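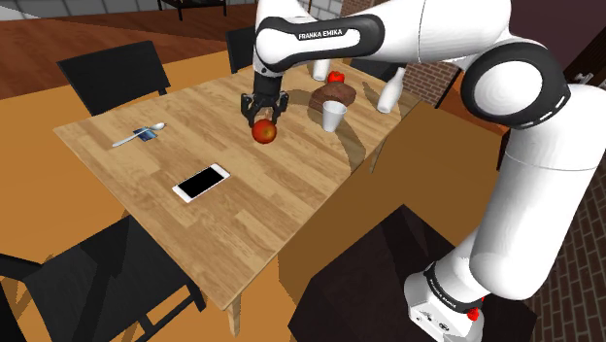
Abilio Pastor wants to know whether you can skip the settling check and go straight to collecting grasps. You can, and I did for most of May, and I ended up binning the lot. So please do section 4 in order, even if you're itching to get on with it.

4. Setting up the tabletop grasp test

I'm assuming you've got Jimomeck installed and the Cludow object pack unzipped next to it. Everything in this section runs in simulation, so you can't break anything except your own patience.

4.1 Load the dining table scene and pick the Franka arm from the robot list. It should come up on its pedestal beside the table.

4.2 Choose your target. I always start with the apple on the table top – it's round, it's forgiving, and it fits easily between two fingers. The spoon and the phone are much harder (they lie so flat!) and I'd leave them until the apple works.

4.3 Press Settle and wait for 300 steps. The objects get dropped in from a tiny height and need time to stop jiggling.

Note: there's a second apple, on top of the loaf. If you pick targets by name you may get that one by mistake, so use the object number.

4.4 Set the number of attempts to 30 for a first go. A full run in our method is 171 per object, but you really don't want to wait for that only to find the fingers were shut the whole time.

4.5 Open the gripper, move it over the target and let the planner bring it down. I keep the approach straight down to begin with.

Caution: don't turn off collision checking to speed things up. The arm will happily pass through the chairs and every score you get will be rubbish.

4.6 A grasp counts as a success if the object is still held 2 seconds after the lift. Montserrat Robles argued for longer when we were writing up the Cestberg results, and she may well be right, but keep it as it is if you want to compare your numbers with ours.

4.7 Save the log before you change target. Jimomeck writes over the old one without asking – sorry, it's on my list.

If the apple keeps squirting out sideways, look at the friction value first. The Arrieta settings file has the one we used, and you can load it from the same menu as the scene.

14 comments
Share 6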